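The movie channel ate my December

I have a confession. I own 2 streaming subscriptions and a shelf of DVDs, and for the whole of last month I watched almost nothing except whatever happened to be on a regular old movie channel. With commercials! At a set time! Like it was 1997 and I had a bowl of cereal in my lap.

It started with Tamás Kozma, my upstairs neighbor, who was moving out and left me his cable box because the contract still had a few weeks to run. I plugged it in mostly to be polite. Then I landed on a station doing a month of disaster movies, one every night at nine, and that was me gone. Volcanoes, sinking ships, a tower on fire, a train with no brakes (two of those, different trains). I hadn't picked any of them and I can't tell you how restful that was.

You know how it goes on an app. I sit down, I scroll, I read what something is about, I watch the trailer, I put it on a list. My list had over 300 titles on it the last time I looked. By the time I settle on something my tea is cold and I've got work in the morning. With the channel I just showed up and there was a movie, already going, and some guy in a hard hat was yelling that the readings were off the chart.

I also forgot how much fun it is to come in late. I missed the first half hour of the one with the dam and spent the rest of the night trying to work out who was married to whom. I guessed wrong. The woman I thought was the mayor was the ex-wife, and the man I thought was the ex-husband was just a dentist with a boat. I still haven't looked up the beginning and I don't plan to.

My friend Natsumi Ishida got pulled in too. She lives two time zones over, so her feed ran at a different hour, and we had to make a rule that whoever saw it first kept quiet. She broke it on the very first volcano. After that we just texted at each other in capital letters, and I'd turn my phone face down when I was the one behind.

Now the commercials. I thought they'd drive me nuts, and the first week they did. The whole season was "brought to you by Vedberg," who sell space heaters as far as I can tell, and having a space heater company sponsor the burning tower movie is a choice. There was also one for a mattress called Plavlow that ran so often I can sing it. My sister Ruba can sing it too and she was only here for a weekend (okay, we're not really sisters, but her mother and mine shared a kitchen for eleven years, so Ruba Hourani is my sister and that's the end of it).

But the breaks turned out to be handy! You get up, you let the cat out, you fold something. And you talk about what you just saw while you're still in the middle of it. When I watch on the laptop I never say a word to anyone until the credits, and by then I've usually got nothing left to say.

My three favorites, if you want to go hunting for something similar: anything with a ship, anything where a scientist gets ignored in the first ten minutes, and anything where the weather is the bad guy but there's also a human bad guy for no reason. The worst was the asteroid one. Far too much talking in an office. Etornam Opoku from my old job swears it gets better the second time and I'm going to have to take his word for it.

The box got shut off at the end of the month, halfway through a blizzard, and I never found out if they reached the ski lodge. I priced getting my own and nearly went for it. Then I saw the installation fee and thought about what else 50 bucks buys. So for now I'm making Natsumi pick the movie and not tell me what it is until she's pressed play. It's almost the same. I miss the mattress song a little.

Next up I want to try a month of nothing but courtroom movies, so send me your suggestions, and please, nothing over three hours. I fall asleep. 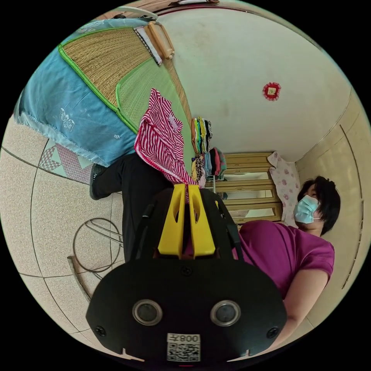
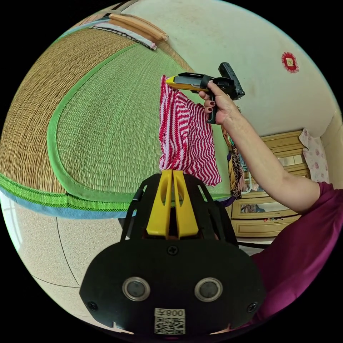 Yellow fingertips in both, and red and white zigzags in the second.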